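Two-armed cell, three-fingered hands: left hand keeps losing its start position. How do you set yours up?

Posted in Robots and Automation, March 25, 2024

Hello all! I look after a small bench cell at a training workshop and I'm having a lovely time with it, apart from one thing. It has two arms facing each other over a table, each with a black three-fingered hand on a green printed wrist mount. The job is picking drink cans out of a tray and putting them back. When it goes well I could watch it all afternoon.

The trouble is the left hand. First thing in the morning it closes nicely on the can. After 56 picks or so the fingers start arriving a bit to one side, and the can gets nudged against the wall of the tray. The right hand is fine. I've checked the saved start position in the controller (we run Duvley, version 14) and the numbers haven't changed. I've tightened the finger screws I can reach. The table is covered with those interlocking foam tiles and the tray just sits on top.

Is this a calibration thing or a mechanical thing? And how do the rest of you mark out where everything goes? Ours was done by eye by whoever had it before me.

raser_bench
Welcome, and what a nice job to have! I'd look at the wrist mount before you touch any calibration. If the saved numbers are the same and the hand lands somewhere else, something between the last arm joint and the palm has probably moved. Printed mounts are great, but the bolts bed into the plastic over time and need going round again. I do ours every November when the cell gets its big clean, and again whenever someone has crashed it.

Power the arm down, support the hand, then take hold of the palm and try to twist it gently. Any play at all and you've found it. Nip the bolts up in a cross pattern, a little on each. Don't lean on them, you'll crack the collar – I did that to one of mine and had to wait for a new print. While you're there, check the cable has enough slack with the wrist turned as far as it goes. A tight cable can pull a hand round very slightly and you'd never spot it by looking.

Then run the home routine and only recalibrate if it's still off.

Garcia414
recalibrate it. mine did this and a recalibration sorted it, took ten minutes. never found out why

nunberg_cells
Agree with raser_bench about the mount, but I'd also say your foam is half the problem! Foam tiles creep. The join opens up, the tray goes with it, and then you're chasing a fault in the hand that really lives on the table. Easy test: when it starts missing, measure from the tray to the edge of the table on two sides and compare with the morning.

What works for us is a cross on the mat for each hand, one either side of the tray, in plain tape. At the start of a shift I bring each hand down slowly to its own cross and look at the thumb tip. If both are where they should be, off we go. If one is out, I stop and do the wrist check. It takes a minute and it has saved me hours. Replace the tape when it starts to lift, and draw round the tray too if your boss will let you.

Two more things. Keep the cell on one size of can while you're fault-finding, because slim ones and short ones want different finger closings and you'll confuse yourself. And wipe the finger pads with a barely damp cloth, then leave them to dry. Our log is up to 732 picks between wipes, but I'd go sooner on a cell you don't know yet.

I've added ours below so you can see the layout – do post yours when it's behaving, I love seeing other people's benches! 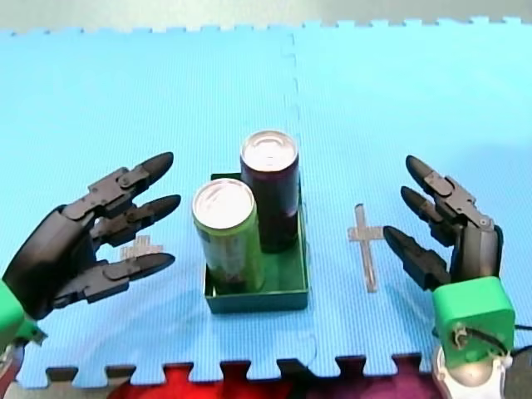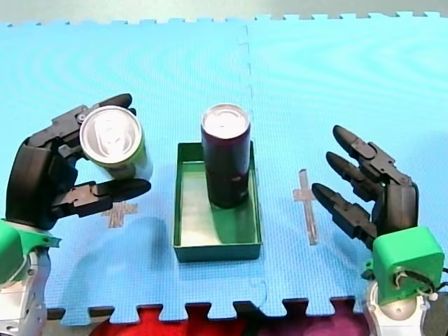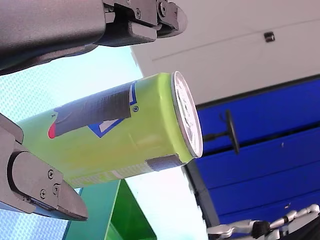 Last one: the green can on its side between two fingers, with the tape round it.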